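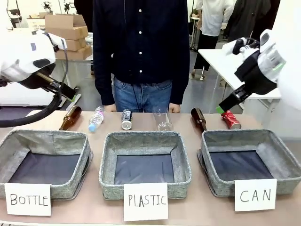

Posted by Sarahí Manríquez on Friday, March 15, 2019
Filed under: teaching by demo / two-arm setups

Sorting demos — which arm should grab what, and do I throw out the bad ones?

Quick one, sorry if it's been asked. Two-arm setup, remote control, one person driving. Task is sorting recycling into three fabric bins with handwritten signs on the front, BOTTLE, PLASTIC, CAN. Items go in a row along the back of the table, bins in front. Simple enough on paper.

We have 77 demos saved and the trained policy is so-so. Brown glass bottles, fine mostly. Red can on its side over by the right arm, fine. Two problems.

First is the clear plastic piece, the cup or bottle. Lies on its side, same tone as the table more or less, and the arm goes down next to it and closes on air. Even I lose it on the screen when I'm driving.

Second is the middle of the row. Left arm takes some, right arm takes some, depends on who was driving and what mood they were in. Now the policy starts with one arm, stops, starts with the other. Sometimes both creep in together and I hit stop.

So: do I need a fixed rule for which arm takes what? And do I keep the demos where I missed and tried again, or dump them? Some people here say dump everything that isnt clean. Oh and we run it at 30 frames a second if that matters. Control software is Vorklow, recording is plain defaults.

Thanks, typing this between runs.

Lucinda Nguyen-Tran

Fixed rule, yes. Write it on paper, tape it next to the screen. Ours was: left arm takes anything left of the center bin's middle line, right arm takes the rest, and the arm that isn't working goes back to its park pose and STAYS there. The parking part did more for us than the rule did. Half our old demos had the idle arm drifting because the driver's other hand was relaxing on the controller. The policy learns the drift too.

If an item has to cross over (bottle on the far right, bottle bin on the far left) pick one way and stick to it. Either the right arm carries it the whole way with the left one parked, or it sets the thing down mid table and the left picks it up. Don't mix. We did the set-down. Slower but no near misses. Check your reach before you decide, a bin right at the table edge can be awkward for the far arm.

Misses. Keep the ones where you missed, backed off, and got it. Those are gold, that's how it learns to recover. Dump the ones where you knocked the thing around for twenty seconds or someone reached in and fixed it by hand. Also cut the dead time at the front, where you're sitting there deciding. A policy trained on a lot of waiting will wait.

Clear piece — can you see it in the wrist view, if you have one? If the driver can only find it because they remember where they put it, the policy has nothing to go on. My test is to have somebody else lay out the row while you look away, then drive from the screen only. If you can't find the clear one, more demos won't help. Fix the light first. We put a lamp low and off to the side so the rim catches a highlight. A darker mat works too but then every old demo has the wrong table in it, so decide that early.

And shuffle the row between demos!! If the red can is always on the far right you've taught it "go far right, close hand." Swap spots, turn the bottles so the necks point different ways, stand a can up now and then. Move the bins a little too, fabric ones sag and shift anyway and you want that in the data.

I'd redo the set with the rule in place before adding to the old one. Hurts, I know. Took us 2 afternoons.

pluta_bench

just get more data. we had 2000 on our sorting task and it sorted itself out, no rules or anything

Wavex_Tom

Mostly agree w/ Lucinda but I would not throw away the old 77. Train on them first, then finish on the new clean ones. Worked ok for us on a packing task. Not sure it carries over to two arms, we only had the one.

One more thing, watch your grip on the crinkly water bottles. If you squeeze it flat in demo one its a different shape for demo two. We kept a bag of spares and swapped them out every so often. Glass doesn't care obviously.

Also check the signs stay put. They're just paper and if one slides down between runs you may not notice till youre looking at playback.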